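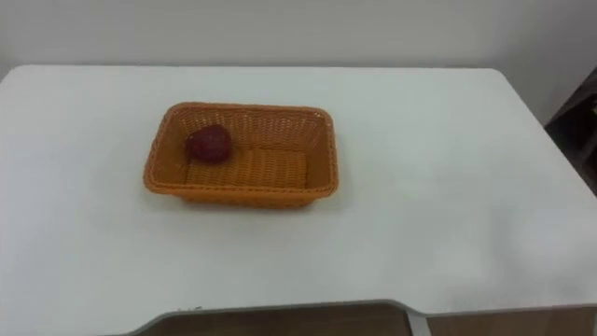 How do I get onion smell out of a bread basket?

Posted by Tobias Schumacher

I kept onions in a woven basket all winter and now want it for rolls. One went bad in March and the smell won't leave. I wiped it with dish soap twice. It's the plastic kind of weave. Any ideas before Friday? We have 30 people coming.

Antoniuk

Soak it. Fill the sink with warm water, add a cup of white vinegar and leave it for an hour. Go over the rim with an old toothbrush – the smell hides where the strands overlap. Rinse well and let it dry outside. Don't do this with real willow or wicker, it can swell and crack.

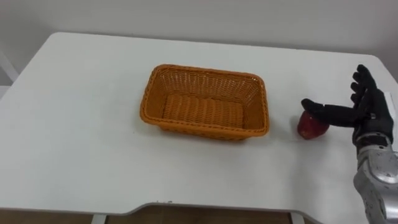

Orange woven basket, empty.

If there is still a smell after that, put baking soda in overnight and shake it out in the morning.

Jiso

just buy another one, they're 2 dollars at the thrift store. or line it with a towel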